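Tundari Reopens Its Entry Hall With a House Shoe Shelf

Sunday, May 4, 2025

Visitors to the Tundari guest house will now be asked to leave their street shoes at the door and change into house pairs. The entry hall opened again this weekend after new carpet was laid.

The old flooring had worn through near the stairs and was taken up in November. Siv Haugen, who manages the building, picked a striped carpet to replace it.

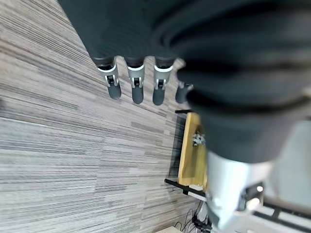
The new carpet has stripes in gray, beige and off-white.

House pairs are kept on a two-tier wooden rack from Majimbun. The cream slides go on the top shelf and the light gray slippers below. Guests may take either kind and are asked to put them back on the same shelf, side by side, before they leave. Wet boots go on the tray outside.

The rack cost $114, and the guest house set aside another $200 for spare slippers in larger sizes. Those should arrive within 5 weeks. Until then, guests with bigger feet can bring a clean pair from home.

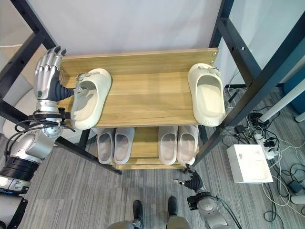
Paloma Quintanilla would have liked a bench to go with it. Changing shoes while standing up is hard on the knees, she said, and there is room for a seat under the coat hooks.

Haugen said a bench is being priced. The hall is open daily from 8 a.m., and the side entrance stays locked until the last strip of carpet edging has been put down.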